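Finding a seam with a wrist camera, step by step

This tutorial covers the line-following trick from our Namivar project, and I'm still delighted by how little code it needs. The job: get the arm to track a join between two panels using only the camera on its wrist, even when the view is far too soft for ordinary edge detection.

You'll need a working arm, a wrist camera streaming to your computer, and the Zulia scripts unpacked somewhere handy.

1. Collect your frames
Move the arm slowly over the join at several heights. We used 239 frames and kept 217 for fitting. Keep the blurry ones in! They're the whole point of the exercise.

2. Shrink and smooth
Turn each frame grey, scale it down, then run a wide smoothing filter (ours is 11 pixels across). It feels wrong to blur a blurred picture, but it calms the blocky compression patches nicely.

3. Find the darkest point in each row
Take a row, subtract its slow background trend, and mark the lowest value. The background step matters a lot. A broad shadow on one panel can easily drag the minimum sideways if you skip it.

4. Fit a straight line
Use a robust fit and give the sharper rows more weight. On a frame like the one below, the dark strip is firm near the top and fades as it goes down, so the upper rows should do most of the work. The line should lean down and to the left, with the big cloudy patch on the right ignored completely.

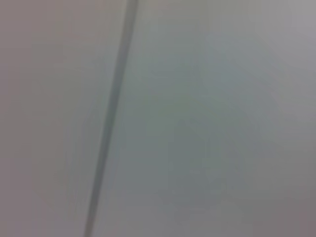 5. Turn the line into a movement
Send two numbers to the controller: the sideways offset at mid-height and the angle. Start with a low gain. Ours wobbled badly until we halved it, and then it was lovely to watch.

6. Check for lost rows
If fewer than 111 rows agree with the fit, hold still and grab another frame. Stopping for a moment costs very little.

Next up is curved joins, where a single line won't do and we fit short pieces instead.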